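The Rulebook for Folding Laundry

Who writes the rules for a robot in your bedroom? Right now, mostly whoever collected the data.

Factory robots have had standards for decades. Cages, light curtains, emergency stops, the whole binder. Home robots got nothing like it. So the small firms are writing their own, fast, and arguing over every line.

Trulano is one of them. Small shop, upstairs from a tile showroom. No robots of its own. What it does is send people into ordinary homes with hand-held grippers to do ordinary chores, and sell the recordings to the companies that train the machines. Laundry, dishes, shoes. Mostly laundry.

Its house rules went public on 2020-12-17. Eight pages. Yanling Lei wrote most of them, and she'd like it known that the first draft was two.

"Two pages, and one of them was the parking," she says.

The longest section is on what Lei calls the room rule. Don't tidy. Whatever was on the nightstand stays on the nightstand, unless it's a safety problem or it's private. Cables stay. Suitcases stay. Collectors hate this one at first, they get embarassed on behalf of the homeowner and start straightening the duvet. Lei throws those recordings out. A robot that learned to fold only on a flat white table is going to meet a real bed someday.

Private is another matter. Mail, prescriptions, family photos, anything with a name on it. Gone before the first recording, and the resident does the moving, not the collector. The resident also signs room by room. Signing for the bedroom doesn't cover the hall.

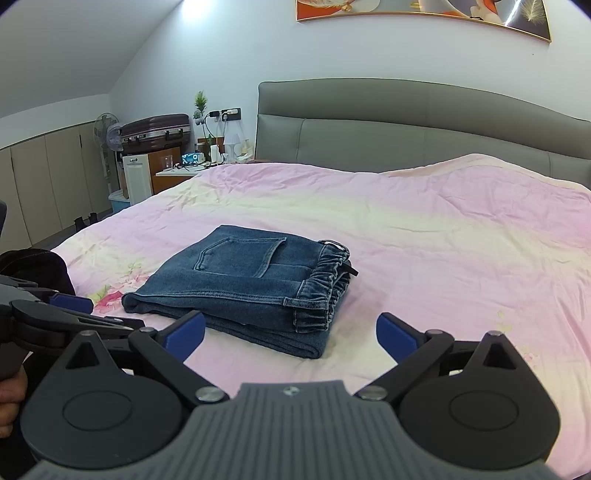 Both grippers at the bed, the jeans folded into a rectangle on a floral duvet.

Then the start and finish rule, which sounds dull and has caused more fights than anything else. Every fold begins with both grippers open and clear of the cloth. Ends the same way. Open, clear, hold still, stop. If you're still pinching a corner when the recording stops, it doesn't count. Do it over.

Jinlong Cui runs quality checks at Pindix, which buys from Trulano and from a few of its rivals. He rejected 200 clips from one August delivery on that rule alone. The supplier (he won't say who) was furious.

"They told me the shirt was folded, so what's the problem," Cui says. "The problem is the shirt isn't the product. The motion is the product."

Pants get their own page. Waistband first, legs together, smooth before you fold, never drag the stack by a belt loop. Drawstrings are a sore point. Lei wants them left wherever they land. Cui wants them tucked, says a loose cord is a snag risk and no machine should be taught to ignore one. The published version says "collector's judgment," which pleased neither of them.

Does any of it work? Too early. Cirnness, a test lab that got into the home robot business last year, ran a comparison of its own on 2842 folding clips, some made under written rules and some not. The ruled ones took longer to record and less time to sort. That's as far as the lab will go. It did not test whether robots trained on them fold any better, and says so on the first page of the report.

There's money in here too. Trulano's collectors are paid by the hour, and that's in the rules, near the back, where hardly anyone looks. Pay by the clip and people rush. Rush and they skip the hold at the end. Lei had 900 clips from an early per-clip project that she ended up deleting, her own project, her own fault, she says.

What's missing is pretty obvious. Pets, for one. Kids walking in. What happens to a recording if the resident changes their mind a year later and the file has already been sold on. Trulano says it will pass the request to the buyer. Pindix says it will honor it. Neither has put down a deadline, and there isn't an outside body that could make them.

A group organized under the name Li wants to change that, with one shared code for everyone who records in private homes. The draft is circulating now. It borrows the room rule nearly word for word. Drawstrings are listed under open questions, and Cui has aready sent in his comments.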